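Budget questions I keep getting about our snack packing cell

Updated November 12, 2018

I run equipment planning at Gosden, where we pack mixed snack boxes for offices. Ever since I gave a short talk about our plan to automate part of the packing, my inbox has been full of the same questions, so I'm putting the answers in one place. The job we're trying to budget for is a clear box, a lot of little packets and somebody's two hands.

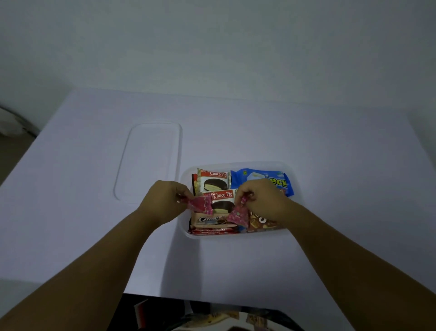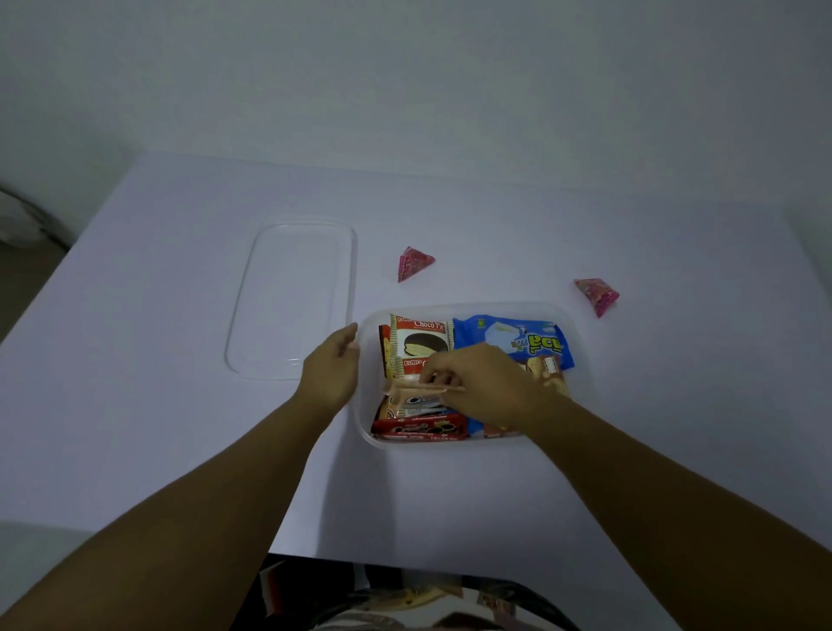

Packing a mixed box by hand, pink candies and Choco Pie included.

So what are you buying?

One arm, one gripper, a camera over the bench and a fixture that holds the box still. Our integrator is Drultell, and they quoted the arm and the camera separately, which I liked a lot. Ask for that! When everything is one lump you can't tell what you're paying for, and you can't drop anything either.

Why not two arms, if people use two hands?

I went back and forth on this for months. The second hand does a lot when you watch closely — it steadies the rim of the box while the other one places a packet, or it's already holding the next candy. A fixture can do the steadying for a tiny fraction of the price. It can't do the second part, so we'll be slower, and I've put slower into the numbers.

What did you spend before buying anything?

$2,696. That paid for sample packets, a bench trial at Drultell and a day of Yiğit Işık's time (he does our line layouts). My boss asked why we needed a trial at all, and I told him a trial was cheaper than a gripper that can't hold a twisted candy wrapper. He signed it.

Is the gripper really that big a deal?

Oh yes. I'd budget for it before the arm. Flat biscuit packets like a suction cup just fine. Small crinkly ones leak air, and the cup lets go halfway across. Dong-hyun Shin on our packing team laid out 11 of our packet types for the trial and the suction cup handled five of them to his satisfaction. We're now pricing soft fingers for the rest, and I've added a line for spare fingertips, which I'd left off completely the first time around.

Can it pack as tightly as a person?

Not the way we do it now. Our people stand packets on edge and wiggle the last few into gaps, and you end up with a really full box. For the robot version we're planning a slightly bigger box with fewer upright packets. That means a new box order and new shelf spacing. Put it in the budget! It isn't robot money, so it's easy to forget, but it comes out of the same pot.

What about the lids?

Staying with people for now. I asked Van der Linden for a price on a lid station and then put the quote in a drawer. Maybe next year.

How long until it pays for itself?

I don't love this question because everybody wants one number. Our plan says 60 weeks at the volumes we run today. Jolien Verhoeven in finance made me redo it with the holiday rush taken out and it got a good bit longer. Do both versions and show both. If you only bring the nice one, somebody will find the other one for you.

Did you look at used equipment?

We did. Thijs Geerts found a used arm through Plilleck and the price was very tempting. The controller was an older model, though, and Drultell would have charged us extra hours to make the camera talk to it. Once I added those in, the gap mostly closed. If your integrator already knows the older controller, you might come out ahead.

What happens to the packers?

Same crew, different split. The robot gets the repeat boxes and people keep the custom ones, where the mix changes with every order. I've got training time in the budget for Tarmo Vasiliauskas and one more person, so we aren't calling Drultell every time a packet gets stuck.

When does it go in?

Delivery is planned for March. I've kept the hand packing benches in the floor plan through the summer, and I'd suggest you do the same.

Can I see your spreadsheet?

Sure, email me and I'll send the blank version. The gripper tab is a mess, sorry, I'm still filling it in.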